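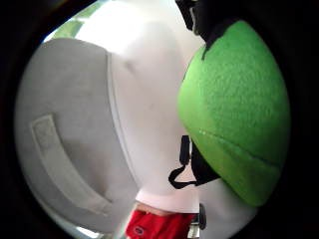 *Reading time: 5 minutes*

# Unit 4: How a primary becomes a two-person race

Handout for the September section. Read before class and bring your copy of the delegate worksheet.

A party primary looks like one election. In practice it is a long string of small contests, each with its own rules about who can vote, when ballots are due, and how the result turns into delegates. A candidate who leads the national polls can still lose ground if the rules in the early states work against them.

We will use an imaginary state called Restus all through this unit. Restus has 52 delegates and nine districts. It votes early, so its result gets more press coverage than its size would suggest.

## 1. The period before the announcement

Most campaigns start long before there is a formal candidate. A governor or senator "considers" a run, visits early states, publishes a book, and meets donors. In this stage the person can often raise and spend money under looser rules than those that apply to a declared candidate. That is one reason announcements come late.

Front-runners have a choice in this period. They can ignore a possible rival, or they can attack early. Ignoring the rival denies them attention. Attacking early may scare off donors, but it also tells reporters who the front-runner is worried about. Lytvynenko calls this the "naming problem" in the chapter assigned for this week (pages 97 and following).

Terms to know:

- **Invisible primary**: the contest for money, staff, and endorsements before any votes are cast
- **Exploratory phase**: the time when a person is testing a run without declaring
- **Lane**: a group of voters a candidate hopes to win over, such as rural voters or party moderates

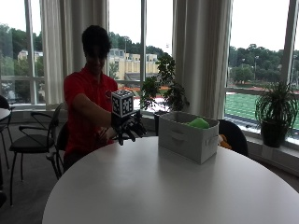 The idea of lanes is useful but should be handled with care. Voters do not sort themselves as neatly as commentators do. A person may like one candidate on taxes and another on foreign policy, then vote for a third because a neighbor did. When you read that a candidate "owns" a lane, ask what polling question that claim is based on and how many people answered it.

## 2. Turning votes into delegates

There are three basic methods.

**Winner-take-all.** The candidate with the most votes statewide gets every delegate. In Restus, a one-vote margin would be worth all 52.

**Proportional.** Delegates are divided according to vote share. Most proportional systems set a threshold, and candidates below it get nothing.

**Hybrid.** Some delegates are awarded statewide and others by district. This is the system we will give Restus in the exercise: 25 delegates statewide and three in each of the nine districts.

Winner-take-all rules favor whoever has the largest single block of support, even if that block is well short of a majority. Suppose one candidate has 35 percent and four others split the rest evenly. The four together have 65 percent of the vote and none of the delegates.

This is why rivals are pressed to drop out. Each of them can see that the field is too large, and each would prefer that somebody else leave first. A candidate in second place has the strongest case for staying. A candidate in fourth place may stay anyway, hoping for a cabinet post, a better speaking fee, or a bad week for the person in third.
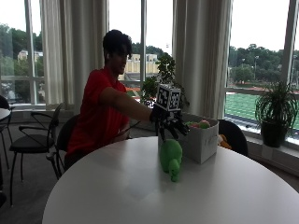
*At the round table, right arm extended.*

## 3. Endorsements and old favors

Endorsements matter most when voters know little about a candidate. In a race for governor, a short statement from a national figure can move a large number of primary voters in a few days. Years later the two may disagree over how much that statement was worth. The endorser tends to say it decided the race. The person endorsed tends to point to fundraising, turnout work, and a weak opponent.

It is hard to settle these disputes with data. We see only the election that took place, with the endorsement in it. Researchers try to get around this by comparing polls taken before and after, or by comparing similar races. Both methods have limits:

1. Polls in state primaries are few, and many have small samples. A survey with 200 respondents cannot tell you much about a three-point change.
2. Popular figures often endorse candidates who are already rising.
3. Endorsements bring in money and coverage, so the effect may be spread over several weeks.

Zakhar Kobzar's reading on this subject is optional. His section on failed endorsements is the most useful part.

## 4. Class exercise 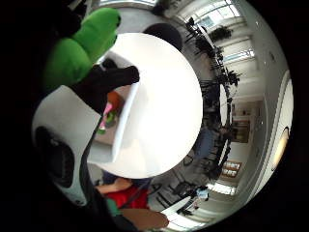

You will work in groups of four, and each group will play the Restus primary twice. The first round uses winner-take-all rules and the second uses the hybrid rules from section 2. Lay the district sheets out in a circle on your table and leave the middle clear for the statewide sheet. On the statewide sheet, draw one large circle and divide it by vote share. Write the delegate count inside each slice.

The candidates are Brendico, Fokolberg, and two minor candidates your group will name. Brendico is the front-runner and begins with the most money. Fokolberg is a sitting governor who has not declared. In each turn, the Fokolberg player must either declare or wait. Waiting saves money but gives up one endorsement card.

Keep a written record of:

- the turn in which Fokolberg declared
- any attack made before that turn
- the turn in which each minor candidate left
- the final delegate count under both sets of rules

## 5. Questions for your written response

Choose two. One page each, double spaced.

- Did the front-runner in your group gain anything by attacking an undeclared rival?
- Which candidate was helped most by the change in rules, and in which districts did it show?
- If you played a minor candidate, what would have persuaded you to leave a turn earlier?
- Should a state party be allowed to change its delegate rules in the year before a primary?

Use your group's record as evidence. Cite the Lytvynenko chapter at least once by page number. Responses go in the box outside the section room by 4 p.m. on the day before Unit 5 begins. Unit 5 covers debates and the rules for who gets on the stage.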